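To: Esonby Borders list
Date: 5 May 2025
Subject: Re: Questions about the new intake rules

> Does anyone know if the county has dropped the family waiver for good?
> The Flimico office told two of our people it was "under review" and
> the Stovano office said it ended in November. We have almost 80
> families with open files and they are asking us what to do.

I called both offices this morning. The waiver is suspended. The county commission voted to stop taking new applications, but any file opened before the vote stays open and has to be decided under the old rules. Stovano should not be telling people it ended.

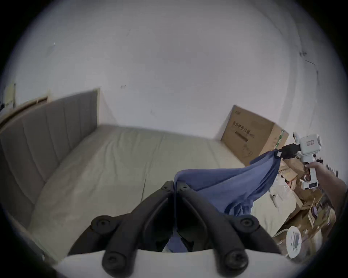
The confusion comes from the notice they mailed out. It went to 200 households in English only, and the second page, with the part about open files, was left out of the batch sent from Stovano. They say a corrected notice is coming. I asked for a date and did not get one.

If a family has a receipt number, tell them to keep it and not to reapply. A new application would cancel the old one and put them under the new rules, with the $50 fee.

As for the governor's statement, I read it twice and it doesn't change anything at the county level. It says the state "supports a humane process" – no order, no money, no deadline.

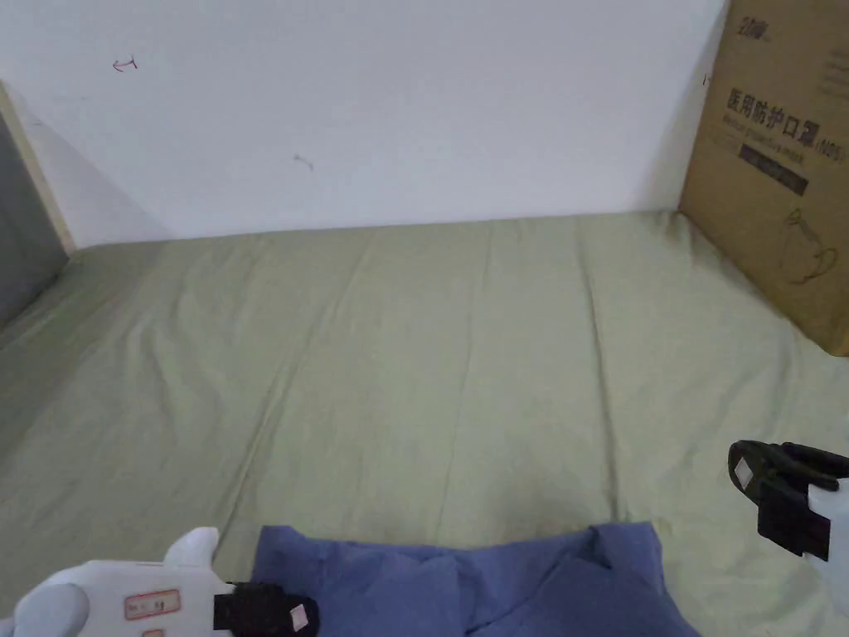 The next commission meeting is at the Navaratnam Building, second floor. Public comment is two minutes per speaker and you sign up at the door. Please stick to the notice and the open files. Last time half the speakers talked about Washington and the chair moved on early.

I can bring copies of the full notice, both pages. Let me know off list if you need some before then.

> Also, is the petition still going?

Yes, same link as before. It needs residents of the county only, so please check addresses before you send in sheets.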